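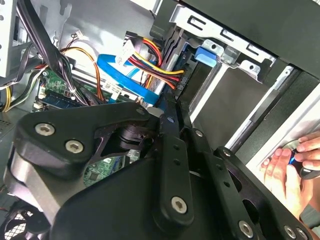 Review: Kimport field monitor

Assessed for the Gendstead equipment library by Mared Maddocks

The Kimport is a 5-inch monitor intended to sit on top of a camera and give the operator a larger view than the built-in display. The library borrowed one in October and lent it to members filming outdoor events.

Screen

Colours are even and skin tones are believable. In direct sunlight the picture remains readable with the hood fitted, although shadow detail is lost. Focus peaking is clear and can be set to one of 3 strengths.

Power and mounting

A full battery lasted about two hours. The supplied tilting arm is the weak point – it slips under the weight of a larger battery and has to be tightened with a coin. Members who already own a Grasa arm should use that instead. The power button is small and difficult to find when wearing gloves.

Compared with the Haberkorn

The Haberkorn is brighter and has a better menu, but it is heavier and its fan can be heard on recordings made indoors. The Kimport has no fan.

Recommendation

Suitable for general loan, with a replacement arm. Loans are limited to 30 days, and the hood must be returned with the monitor.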